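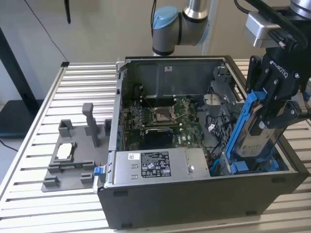
Teaching the drive caddy move on a two-arm cell

We use cookies to remember your settings. Accept | Decline

Lay the tower on its side with the panel off and push it against your stops. Run the Nesto calibration script before you teach anything. Cap joint speed at 40 percent.

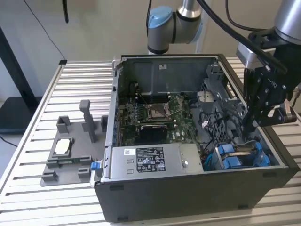

Waypoints for the caddy belong in the case frame. If the tower shifts, you touch off the case again and every point moves with it. Set the approach point 70 mm clear of the chassis rim. Loose wiring between the board and the drive cage is a snag risk, so keep the fingertips over the caddies on the way down and do not cut across the motherboard.

Close on the plastic of the caddy, never on the drive. Match the tool angle to the tilt of the carrier, then save the pose as a Mota subroutine.

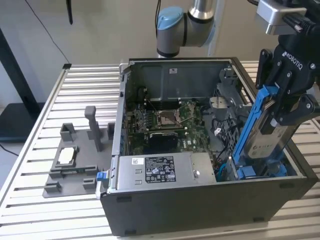
Afonso Serrano writes that he got fewer jams after splitting the insertion into two moves, a position move to the mouth of the bay and a force-limited push from there.

I now do the same. Log wrist force on both moves and stop on any spike.

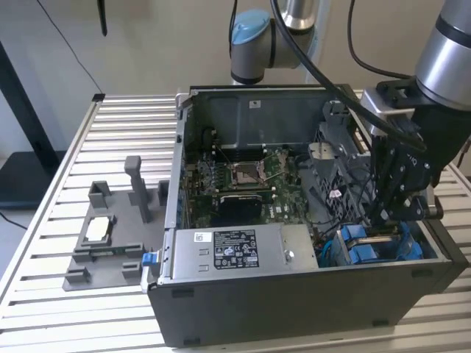

Does the second arm need its own case frame? One shared frame is enough, provided both bases were calibrated in the same session.

Retract along the insertion axis before any rotation.

Last updated: 2/27/26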